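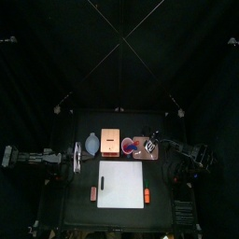 Both arms over the table, with the white board between them and the row of objects.

Looking after the Peveck table: your questions

How often do you clean the grippers?
Every 200 cycles, with a dry cloth. I used to stretch it to 300 and the grip got sloppy, so I went back.

Why black curtains?
I like a plain, dark background for the cameras – I vacuum mine in March, and they collect a shocking amount of lint!

Do the cables need anything?
Leave slack. I run the arm through its full reach by hand (power off, please) and watch for anything pulling tight.

Which bolts come loose first?
The base bolts, on mine anyway. I set them to 9 Nm and put a paint mark across each one, so a quick look is enough.

Can I move the table afterward?
You can, but you'll be redoing the calibration. Set aside 12 minutes per arm – more if you're new to it.

Related
Multach gripper pads: when to swap them
Prosent controller won't start up
Squaring up an aluminum table frame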